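Use the Good Plates

My mother had two sets of dishes. One was for us, and it was chipped and mismatched and included a mug from a tire shop. The other was for company, and in the 25 years I lived near enough to watch, company came for maybe a handful of Christmases and one very tense visit from an uncle in Clarley. The rest of the time the good plates sat in the dark with paper towels folded between them, and we were told not to breathe on them.

I have been thinking about those plates because my sister and I finally divided them up in May, at her kitchen table, with a pot of coffee and more giggling than the job called for. There wasn't a scratch on one of them. You could have put them back in a store window. And I found that made me sadder than if half of them had been broken, because a broken plate at least means somebody had supper.

So I would like to make a case, in my rambling way, for eating your Tuesday-night kind of meal off whatever you own that you like best. Scrambled eggs. Leftover noodles. Toast, even (toast looks wonderful on a pretty plate, and it tastes a little better too, I don't care what anyone tells me).
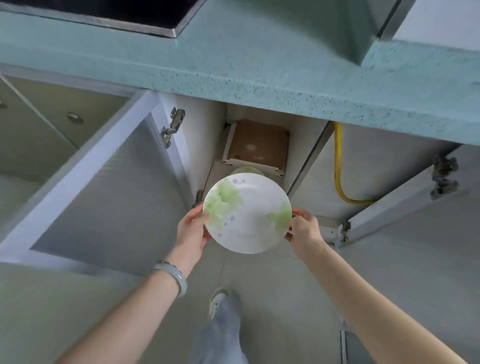 Flowered plates, kept in a lower cabinet within easy reach.

I know the arguments against it. Good dishes cost money, and they can be hard to replace, and if you have small children or a large dog you may feel you're asking for trouble. I have had both, sometimes under the same table. We lost a bowl that I loved, one I had bought at a church sale in Vellthorpe, and I was cross for an afternoon and then I got over it. I still remember the soup we used to have in it, though, and I couldn't describe one single thing we ate off the old brown everyday set.

There is a thriftiness in saving things, and I was raised on it and I respect it. My grandparents had good reason to be careful. But I think somewhere along the way the saving got loose from the reason for it, and we ended up with closets full of guest towels, candles too nice to light, and perfume that turned before anybody wore it out of the house. We were keeping it all for people who mattered, and the people who mattered were standing right there in their socks asking what was for dinner.

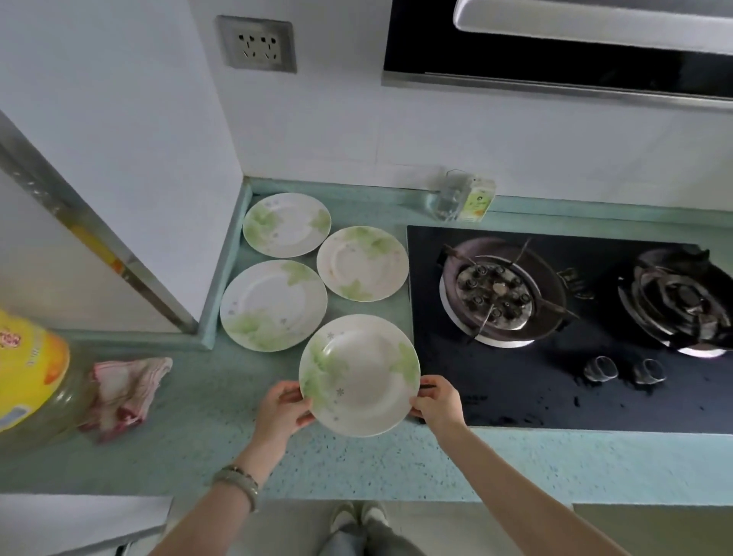
Melahat Gökçe wrote to me after I touched on this in an earlier column, and she took the other side so kindly that I have to pass it along. In her family, she said, the special dishes were special because they came out twice a year, and when she heard them clinking as a girl she knew her cousins were on the road. If they had been used for cereal, she would have lost that sound.

I thought about her letter for days, and she's right that waiting can be its own pleasure. I wouldn't take that away from any child. If your good dishes come out twice a year and the whole house lights up, then for heaven's sake leave them be, and invite me. My quarrel is with the sets that never come out, the ones that get moved from house to house in the same box and are spoken of with a kind of dread. Somebody's daughters will have to split those up someday over coffee.

And it needn't be dishes that cost a lot. When I say good I mean the ones you reach for with your eyes first. A neighbor of mine on Szabo Street has a single saucer with a blue bird on it, no cup, and she has her afternoon cookie on it every day at four. I consider her one of the richest people I know. 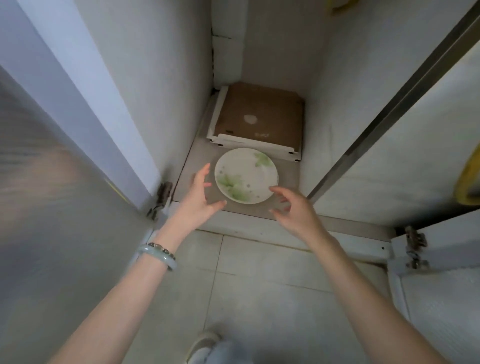

One reader put it to me that all this is easy to say when there's somebody to set the table for, and that after her husband died she ate standing at the sink for most of a winter. What changed it, she wrote, was getting down one nice plate, just the one, and sitting in her own chair with it.

I haven't got anything to add to that, except that I read it out loud to my sister over the phone, and she was quiet for a bit, and then she told me she'd had her grilled cheese on Mother's china that noon. With pickles. She had put the plate in the dishwasher, too, gold rim and all, and she wanted me to know she wasn't sorry.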